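Estham Textile Trust opens laundry and repair room to households

7 June 2019 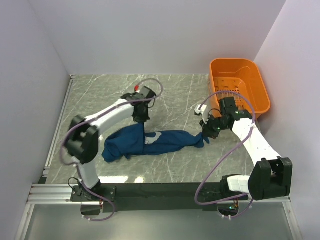

A dark blue cloth on the work surface, with an orange plastic basket behind it.

The Estham Textile Trust today announces the opening of its new laundry and repair room at Pretus Yard, Estham. The room will offer local households a place to sort, fold and mend clothing and household linen, and to pass on items they no longer need. It will be open to the public throughout the year, with a full programme of classes beginning in August.

The project has been paid for by a grant from the Dwivedi Foundation, together with the proceeds of the Trust's spring appeal. The grant covers the fitting out of the room and its running costs for the first year.

Pretus Yard was built in 1883 as a wash house for the streets on the north side of the town. It later served as a store, and the ground floor had been closed to the public for 15 years before the Trust took on the lease. The outer walls and the original doorway have been kept. Inside, the Trust has put in new lighting, a level floor and plain wall panels, along with sorting and folding surfaces at a height suited to people who prefer to work standing.

The Trust has paid particular attention to folding and sorting, which take up a large share of the time spent on household laundry and are seldom taught. Visitors to the trial sessions held over the winter asked most often for help with large or awkward pieces: fitted sheets, duvet covers, curtains, and cloths that come out of the basket twisted along their length. The August classes have been planned with those requests in mind. Each will begin with shaking out and straightening, go on to folding by halves and thirds, and finish with simple checks for wear at the hems and corners.

Mending classes will run alongside. They will cover patching, darning, replacing buttons and taking up a hem by hand. No earlier experience is needed, and thread, needles and pins will be provided. Those who wish to do so may bring up to two items of their own.

Items given to the Trust will be sorted into three groups. Pieces in good order will be folded and offered through the Trust's shop in Market Row. Pieces that can be repaired will be set aside for the mending classes. Cotton and linen that can no longer be worn or used will be cut down for cleaning cloths and supplied to Taka, the Estham workshop that already takes the Trust's offcuts. The Trust cannot accept pillows, duvets, carpets or shoes.

Places in each class are limited to 20. The fee is £15 for a course of four classes, and there is no charge for those receiving housing or income support. The open sorting sessions are free to all and do not need to be booked. Children are welcome at the open sessions when accompanied by an adult.

The Trust expects to provide 95 classes in its first full year. A timetable will be displayed at Pretus Yard and in the Market Row shop before the programme begins, and printed copies will be sent by post on request. A report on the first year's work will be supplied to the Dwivedi Foundation and made available to the public.

The room is on the ground floor and has step-free access from the yard. Visitors who need help with a booking, or who would like to see the room before joining a class, are invited to contact the Trust's office.

Notes to editors

The Estham Textile Trust is a charity working to extend the useful life of clothing and household linen in Estham and the nearby villages. Its work includes the Market Row shop, a school sewing programme and the new room at Pretus Yard.

Requests for interviews and visits should be made in writing to the Press Office, Estham Textile Trust, Pretus Yard, Estham.

Ends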